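Subject: Re: [laundry-list] Cloths, trays and the can question
To: Sternham household skills list

Thanks for this. Replies in order of how cross they made me.

> We have something like 500 cloths across Sternham and Perrin
> and I would be surprised if two of them were folded the same
> way. Could somebody please decide on halves or thirds, and
> then could everybody else please stop deciding?
>
> Also, do things that are not cloths go on the tray, and if so
> which way up?

Thirds. I know Perrin does halves and I know Perrin has always done halves. A cloth in halves slides off the pile as soon as you open the cupboard door, and I have picked up enough of them to consider the matter closed. If you have a cupboard with no door, do as you like.

Before folding, flatten. This is the step people skip, and then they write to the list about lumps. Put the cloth down in the middle of the table, get it as close to a rectangle as its history allows, and press from the centre out to the corners. Start with the edge nearest you. It doesn't need ironing. It's going to be used on a bench.
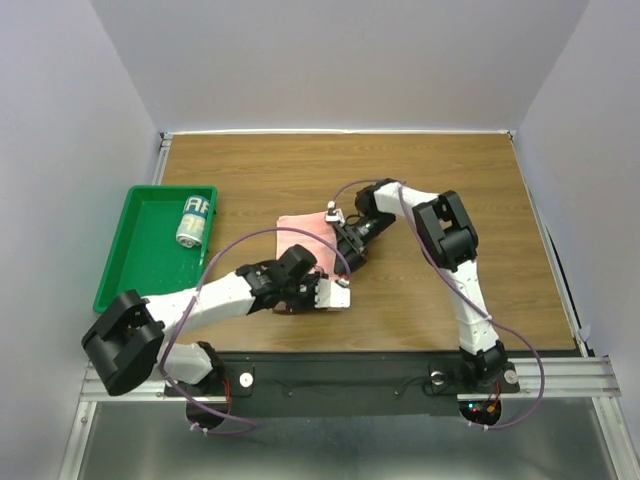
Sternham Household Skills Group – Folding & Benches

The pink one is about where I'd want a cloth before the first fold: flat, a bit crumpled, not worth fussing over. Keep the tray off to the left so you have the middle of the table to yourself. Green tray, pink cloth, and I have already been told it looks like a fruit salad, thank you.

As for the can: yes, cans go on the tray. On its side is fine while you're working. Standing up is better once you've finished, label facing out, so the next person can read it without picking it up and putting it back somewhere else. I do not want to reopen the shelf discussion from April.

Other business. The Winell cupboard is full. It holds 700 cloths if they're folded in thirds and a good deal fewer if they aren't, which I mention for no particular reason. Overflow can go to Tomivov, second shelf, under the tea towels. Please don't put it on top of the tea towels, as they get used and the cloths don't, and then we have the landslide again.

Still missing: 11 of the large grey ones. If they've gone home with you as car rags, I don't need a confession, just put them back in the basket by the door before the next wash. Colour-sorted would be nice – I'm not holding my breath.

Bench session starts at 2 as usual. Bring your own cloth if you feel strongly about halves.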